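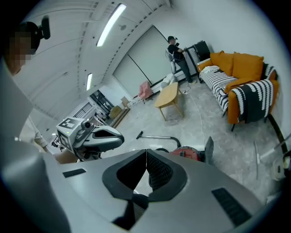 Brirkine Guest Flat, Lounge and Sitting Area
Safety and cleaning checklist, with comments
Month: January
Checked by: Jin-sol Chae
Read and signed by: Ju-won Min

How to fill: write OK, NOT OK or LATER after each point. If you write NOT OK, please put a comment, also a short one. Old comments stay on the sheet until the point is closed.

FLOOR

1. Walking way from the entrance to the sliding door is free – NOT OK
The vacuum cleaner is lying across the floor with the wand and hose out. I understand that cleaning is going on, but people walk here at the same time. Please stand the wand up when you make a pause, even for two minutes.

2. No loose cables on the floor – NOT OK
There is a thin white cable on the floor. On grey marbled floor a white cable is difficult to notice, especially in the evening. Lead it along the wall. The cable clips are in the Mimilex box, second shelf.

3. Floor is dry and without crumbs – LATER
I will check after the vacuuming is finished.

4. Mop and broom handles stand safely – NOT OK
The long white handle at the side of the room is leaning diagonally. It can slide if somebody touches it with the elbow. Same remark as in the last check.

VACUUM CLEANER

5. Hose has no cracks or tape – OK
I bent it in 4 places with the hand and did not find anything.

6. Floor nozzle is clean underneath – NOT OK
Hair in the brush. Five minutes work with scissors, but pull the plug first.

7. Bag or dust container is not over the line – OK

8. Filter changed according to the plan – LATER
I ordered from Paredes, order 313. It did not arrive yet.

SOFA AND TEXTILES

9. Sofa stands stable on all legs – OK
I sat on both ends and moved a little from side to side. No noise.

10. Throw blanket does not reach where people step – OK
The black and white blanket goes over the right armrest, and this is fine. When you fold it back after cleaning, please watch that the scalloped border is not hanging down to the floor.

11. Cushions brushed and covers closed – OK
Two orange cushions, both zips working.

12. No cleaning cloths left on the seat – NOT OK
White folded cloth on the left end of the seat. If there is any cleaning product in it, it can make a stain on the orange fabric. We had such a stain before and the repair was over 700 crowns.

TABLE AND CHAIRS

13. Coffee table does not shake – OK
The legs are slender, so please lift the table and do not push it. Ju-won tightened one screw in December.

14. Office chair: wheels and back – OK
Mesh is without holes.

15. Pink chair and low white cushion are not blocking anything – OK
Only keep a hand's width from the radiator in the heating season.

HEATING, DOOR, CABINET

16. Radiator is not covered – OK
No laundry on it, thank you.

17. Sliding door runs easily, glass without cracks – OK
The lower rail needs to be vacuumed. Use the small nozzle.

18. Tall black cabinet is fixed to the wall – LATER
I could not see the bracket. The Stander manual, page 133, says it must be one on the top side. Ju-won, can you look with the ladder?

COMMENTS AFTER READING

Ju-won Min: Point 18, I looked, the bracket is there but one screw is missing. I will put a new one before the next guests. Until then nothing heavy on the upper shelves.

Ju-won Min: Point 4, I suggest a wall hook for the handle. The base can stay where it is.

Jin-sol Chae: Agreed with the hook, but please not above the sofa. Points 1, 2, 4 and 12 I will check again at 16:30.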